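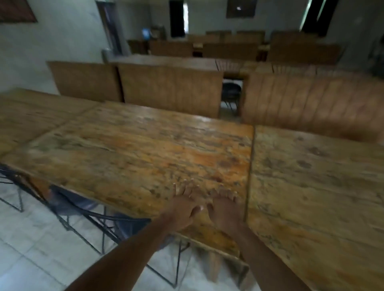 From: reltik-collect list
Date: 4/16/25
Subject: Re: Start position and table clips, second site

Replying on the list so the other sites have it too.

> We have gone through the first upload from the Stodby site. Most of it
> is usable. Three questions before we put it in the training set.
>
> First, do your collectors start with the hands flat on the table every
> time, or only when they remember? The segmenter looks for that pose to
> cut the long recordings into single tasks, and on some files it finds
> far fewer cuts than there are tasks on the sheet.
>
> Second, the light. Several files are much darker than what we get from
> Ambaye. Is that the room or a setting?
>
> Third, can you do the wiping and folding tasks on more than one table?
> We are worried that the model will learn the table.

On the start pose: the rule here is palms down, fingers spread, both hands in view, hold for 2 seconds, then begin. Same thing at the end. We had it on the task sheet from the first day in March, but it was at the bottom under the upload steps and people missed it. It is now the first line. I went back through the files you flagged, and in most of them the collector did do the pose but did not hold it. They touched the table and went straight for the cloth. In the rest, one hand was already holding something. I would drop the second group and try a shorter hold threshold on the first. If that gives you false cuts during the wiping tasks, where the hands are often flat anyway, let me know and we will redo them.

It would help us to know what the segmenter wants in terms of arms. Some of our people sit with the forearms coming in at an angle, so they make a V on the table, and others keep them nearly parallel. I have been telling them that both are fine. If that is wrong, please say so soon.

On the light: it is the room. The tables close to the collector come out well enough, but the rows behind go dark toward the back wall. Exposure is left on auto as the Traltard guide says. I would prefer not to bring in lamps. The point of adding this site was to have a room that does not look like the Ambaye lab, and a kitchen or a dining room at night will not be bright either. What I can do is keep the fine tasks (buttons, coins, threading) for the brighter hours and use the dim ones for wiping, stacking and moving chairs. I have added a light column to the sheet with "bright", "medium" and "dim" so you can balance it at your end.

On the tables: yes, and we have started. The tops are old wood with stains and scratches all over, and they are pushed together, so there is a seam between one and the next. We are now running wiping in three versions: on one table only, across a seam, and along the edge. The seam version is the useful one in my view. The cloth catches and people change their grip without thinking about it, and we have very little of that in the set so far. Please do not filter those out as failed attempts. If the cloth stops and the collector lifts it and carries on, that counts as a good example.

One thing that may cause trouble for the labelers: some of the stains look like crumbs or spills on video. A labeler marked a wiping clip as "not finished" when the mark was in the wood. I have asked collectors to do a slow look over the bare surface before anything is put on it, so that there is a clean reference at the start of each file. It adds very little time.

Numbers. The plan was 100 clips per task for 8 tasks. We have 6 of them done to that count, before your filtering. Folding and chair moving are left. Folding is slow but there is no problem with it. Chair moving is harder, as the head camera loses the hands when the collector bends down, and I am not sure those clips are worth much with the current mount. I would like a decision on that before we record more.

Also, the file names changed after the app update. Anything with a lowercase site code is from after the update. The contents are the same, but the Reltik upload script skips them unless you pass the flag for it. I lost an afternoon to this, so please check your own folders.

Next upload goes out once the light column has been filled in for the old files.

Stodby site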